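October 2019

Well, the sourdough is dead. I left it on the shelf above the boiler while I was away at the coast, and when I lifted the lid tonight it had gone a sort of pinkish grey and smelt like nail varnish. I'd had it since March. I gave it a decent send-off down the outside drain and then stood in the garden in my slippers feeling daft, over flour and water!

So that's the bread finished for now, and I've gone back to the other thing, the kitchen. I've been putting it off all summer. The wallpaper sample book from Pimton is still under the bed, and the man at the tile place must think I've emigrated.
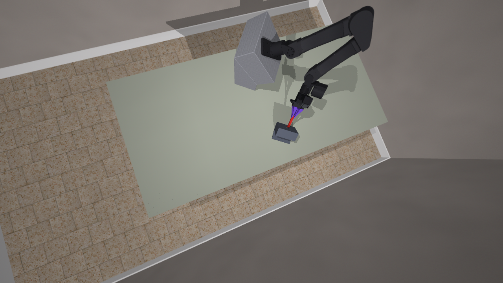

Paint first, then tiles, that's the order I've settled on, though my sister says I've got it backwards (she's never tiled anything in her life). I got as far as two tester pots and put big square patches up by the window where the light is worst. One is called Prirado, a muddy sort of blue that I loved in the shop and can't stand at home. The other is a green with no name worth remembering, and I keep going back in to look at it with my tea. It's very near the pale sage of that big surface under the black robot arm, and it has the same brown stone-look floor next to it that I'd been dithering over, and I do think the pair of them get on. I'd been worried that brown would make it all look like a pub. Low white walls round it help, mind you, and mine are currently magnolia with grease.

Went through the money after supper. If I do the floor in the stone ones and keep the old units, I can get it all in for under £1000, as long as I don't go mad on taps. I need 42 tiles for the main bit, plus whatever I break, and I will break some, I broke three doing the hall and that was only a strip. The quote from Pusteck to have it done properly came to £1592, and that was before the skirting. The fitter was lovely but he did that thing of sucking his teeth at the back door. It's only a door! It sticks when it rains, I lift it with my foot, we manage.

Made soup while I thought about it. Leek and the end of the potatoes, far too much pepper. Ate it standing up, looking at the green patch.

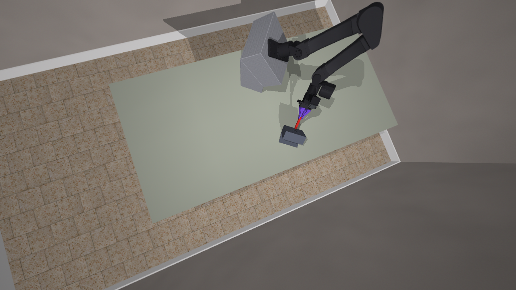 Posted by the woman at the kitchen end
Filed under: House, Moaning

Couldn't sleep so I'm adding a bit more. It's gone one and the wind has got into the flue again, making that low hooting noise. I came down for a biscuit and looked at the patches under the big light and now the green has gone completely beige. Completely! So perhaps the bulb has to change before anything else does, and that's another trip into town, and I may as well take the old kettle to the tip on the way.

I also measured the alcove again. Same as last time, of course, but I'd written it on the back of an envelope and posted the envelope. It was the water bill. Somebody in an office now knows exactly how wide my alcove is.

The cat has been no use all evening. Xiao sat on the sample board, then in the sample box, then threw up neatly beside it, for which I suppose I should be grateful. She's had her tablet, wrapped in ham. She ate the ham and I found the tablet behind the bread bin, next to the spoon I'd been blaming the neighbours' children for.

Things for tomorrow, if I'm up: bulb, kettle, ring about the tiles, buy flour. I said I wouldn't start another starter before the spring, but there's half a jar of rye in the cupboard and it does seem a waste. I might do a small one and keep it well away from the boiler this time. Right, biscuit finished, going back up.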